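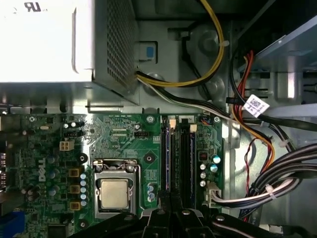

Dell desktop from the Cetley batch, side cover off. Power supply at upper left, drive cage at right.

Workshop notes: desktop intake and board inspection
January 15, 2019

The Cetley batch of office desktops reached the bench in November and is now being worked through one chassis at a time. The intake log stands at 3,851 units, of which 3,417 have been opened and graded. The remainder are stacked in the Vaten store under their original asset numbers.

The Dell units are graded with the board left in the chassis. The mains lead is removed first, the power button is held in for four seconds, and the cover comes off with the case lying flat. Cabling is checked before anything is unplugged. On these machines the yellow and black supply wires leave the power supply at its lower corner and are tied along the chassis wall. Leave the cable tie in place unless the supply itself is being changed. The red and orange SATA cables come down from the drive cage on the right-hand side and should be pulled by the plug only. Barcode stickers on cables stay on, as the Clister stock sheet has a column for them. 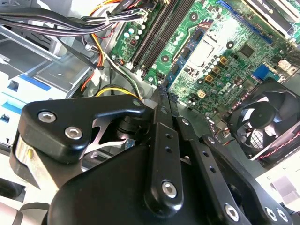

Memory slots, capacitors and the processor socket area.

Memory is the most common reason for a unit being marked down. A total of 729 units have been logged with a module missing, badly seated or of the wrong size. Open both latches fully before refitting, line up the notch and press evenly at each end until the latches close. Modules that fail the overnight test go in the grey tray with the unit number on a paper slip.

Capacitors are inspected by eye under the bench lamp. The tops should be flat. Any doming, brown residue or lean away from the board is recorded as grade C and the unit goes to Tkachenko for a repair price. Do not straighten a leaning capacitor. Dust between the slots is cleared with the soft brush, working towards the edge of the board.
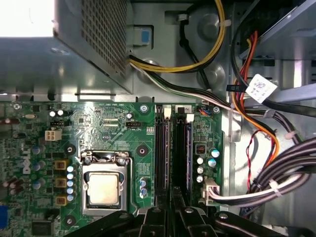

Processor in its socket, with a dark blue memory module in the right-hand slot.

With the cooler off, check the socket lever and retention bracket for distortion, then clean the heat spreader with a lint-free wipe and alcohol. Old compound left at the edges counts as a fail at second check. Fresh compound goes on immediately before the cooler is refitted. The fan lead returns to the four-pin CPU header above the socket, and the three-pin header further left is not to be used for it.

Corrections to the grading sheet should be sent to Engelbert Hauser at the Vaten bench. The revised sheet adds a line for the DIP switch setting and drops the optical drive column.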